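Gendton Sanna exercise rug, 2 months in

Wed 13 June

Quick one as I've got two to muck out before work. Bought the Sanna for Skarari, my ex-racer, who came off the track in decent shape but feels the cold in his back like an old man. Clipped right out, grumpy, humps up for the first ten minutes if you ride him bare.

Fit

Good over the shoulder. He's a typical narrow thoroughbred and most exercise rugs slide back on him by the time we're at the top of the gallops. This one stays put. Tail string is a bit short, I swapped mine for an old one. Sizing comes up generous so if your between sizes go down.

On the gallops

Rode him in it most mornings, walk, trot and a couple of steady canters. No flapping. Front folds back under the girth straps easily enough, even with gloves on. Rosalba Cattaneo borrowed it for her mare, who hates anything round her quarters, and got round with no bucking. She's ordered one.

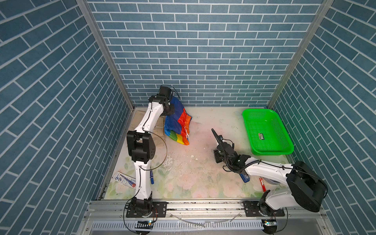 Washing and wear

Washes fine at 30. Dries overnight on the rail. Binding has started to fray on the near side where my boot rubs, which is poor at this price. Emailed Gendton, no reply yet. Velcro collects hay like mad, pick it out before it goes in the machine or you'll be sorry.

Against the Zuno

Had a Zuno before. Cheaper, warmer, but heavy when it rains and it rubbed his withers. Tymofii Stasiv on our yard still swears by his so maybe its just my horse.

Verdict

Four out of five. Would buy again, in navy next time, the grey shows everything. Will update in July if the binding gets any worse.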